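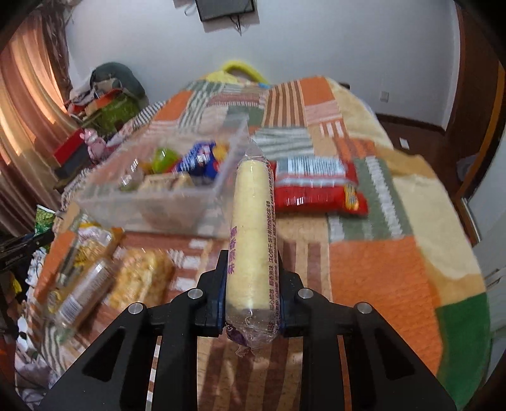

Section 9: Recording sorting examples with the hand-held gripper

This section sets out the procedure for recording examples of packaged goods being picked up and placed in a storage box. It applies to operators working in private homes under the Skulside collection program. The learning system copies the grip it is shown, and the grip must therefore be deliberate. A cylindrical item in a twisted wrapper should be held upright between the two finger pads, with both twisted ends left free. Operators should read the whole section before the first session.

9.1 Preparing the work area

1. Obtain the householder's consent on the Koseo form and enter the form number in the session log.
2. Choose a surface that can be reached from a standing position. A bed, table or bench is acceptable.
3. Place the open storage box within one arm's length of the items.
4. Leave ordinary household belongings where they are. The system is intended for lived-in rooms, and a cleared room makes a poor example.
5. Put away letters, prescriptions, family photographs and anything else that identifies the household.

Note: Patterned bedding is permitted. Do not substitute a plain cover.

9.2 Recording an example

1. Start the recording and hold the gripper still until the indicator light turns green.
2. Approach the item at an even speed with the jaws open.
3. Close the jaws until the pads hold the item firmly. Stop before the wrapper begins to split.
4. Lift the item clear of its neighbours, pause for one full second, then carry it to the box.
5. Lower the item, open the jaws and withdraw.
6. Return to the starting position before beginning the next example.

Caution: Keep the free hand away from the jaws while they are closing.

Pillow-shaped bags are harder to hold than boxes or rolls. Grip them by the left and right edges, on the lower half of the bag, so that the front panel stays in view of the camera.
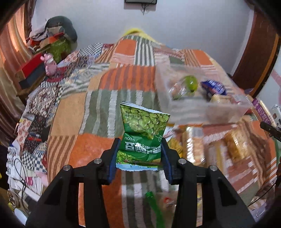
If a bag slips, do not catch it by hand. Let it fall, finish the movement and mark the example as "dropped" in the log. Dropped examples are kept – they are used in training under a separate label.

9.3 Session limits

A session is limited to 11 items and 239 examples. Rest for nine minutes at the halfway point. Sessions that exceed the limit will be returned by the review desk.

Questions about this section should be directed to Purificación Vallejo, Operator Training, Skornonance.

Section last revised 2018-08-17. Approved by Yaw Ametepe.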